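A **built-in microwave oven** is a microwave oven made to be fitted inside a kitchen cabinet, with its front face level with or slightly proud of the surrounding doors. It differs from the freestanding type mainly in its ventilation path, its fixing points and the trim that covers the gap between appliance and carcass.

## Dimensions

Most built-in models are designed for a cabinet 600 mm wide, which leaves an opening of 564 mm between side panels 18 mm thick. The Flovetness pattern, an older size still met in refitted kitchens, uses an overall width of 594 mm across the trim.

## Ventilation

Air is drawn in at the base and leaves at the rear or top. The cabinet back is cut away or omitted, and a gap is left behind the appliance. Drop-down trims have a slot 8 mm high along the lower edge; blocking it causes the thermal cut-out to trip during long cooking cycles.

## Mounting

The oven rests on a fixed shelf and is held by screws through the trim or by side brackets. In tall cabinets the shelf is usually set so that the cavity floor lies below the shoulder height of the user. Higher positions make it harder to lift out hot liquids safely. Side-hinged doors need clearance from adjoining walls and handles.

## Electrical supply

The plug socket is placed in a neighbouring cabinet so that it can be reached once the oven is in place. Grerance models with a grill element need a dedicated circuit, while the smaller Rorik range runs from an ordinary socket.

## See also

* Combination oven
* Tall cabinet
* Trim kit

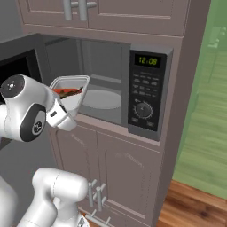 *Computer rendering of a microwave oven built into a tall kitchen cabinet*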